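A Robot Practices in a Kitchen That Doesn't Exist

The Desitz building in Wodham used to be a carpet warehouse, and the loading dock still works. Visitors to the August open day came in that way, past a folding table with name stickers and a cooler of water. By ten in the morning the line reached the parking lot.

Most people had come to see the arms. Desitz keeps 13 of them on the main floor, bolted to steel benches, and staff ran them all day. One sorted bolts. Another folded a dish towel, badly the first time and fairly well after that. Children were allowed to hand it the towel.

The room upstairs drew a smaller crowd. It has no arms in it, only desks, screens and a row of computers behind glass that make the place warm even with the windows open. Here the company runs Dania, its simulation program. A robot in Dania is a set of shapes and numbers. It reaches for things, misses them and tries again, and nothing gets broken.

Engineers started a batch of trials for visitors on the hour. The batch was 656 attempts at simple reaching and grasping jobs, all running at the same time on the machines behind the glass. One attempt was put up on the big screen so that people had something to follow. The view is set close, behind and slightly above the gripper, and the picture is plain. Surfaces are flat, edges are hard and the light is dim.

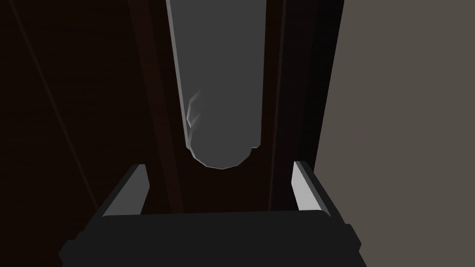 A woman near the front asked why it didn't look better, given what her grandson's video games look like. The engineer at the keyboard said good looks cost computer time, and the team would sooner spend it on more attempts. What matters to them is whether shapes meet the way they would in a real room. If a finger passes through a solid object on the screen, the attempt is thrown out and somebody has to find the fault.

The jobs are built from a library of 1,804 objects. Many were modeled by Ahuja, a small design shop two streets over that used to draw furniture for catalogs. Its staff had a desk at the open day too, with a binder of drawings that people could page through. Handles are hard, they said. So is anything soft.

After a job goes well enough in Dania, it is moved downstairs and tried on a real arm. Desitz asks for 40 clean attempts in a row on the bench before it calls a job ready. Few make it the first time. The real floor has drafts, dust and uneven light, and a real gripper wears at the pads. When a job fails on the bench, the notes go back upstairs and the simulated version is changed to match.

Some of the visitors found this slow. One man who runs a packing line said he had expected to see something he could buy. Desitz does not sell robots to the public and told him so. It licenses the software that runs them, mostly to firms that already own arms and want them to do a second job.

The last batch started at four. The towel arm was still going when the loading dock door came down, with two staff members taking turns to crumple the towel and set it back on the bench.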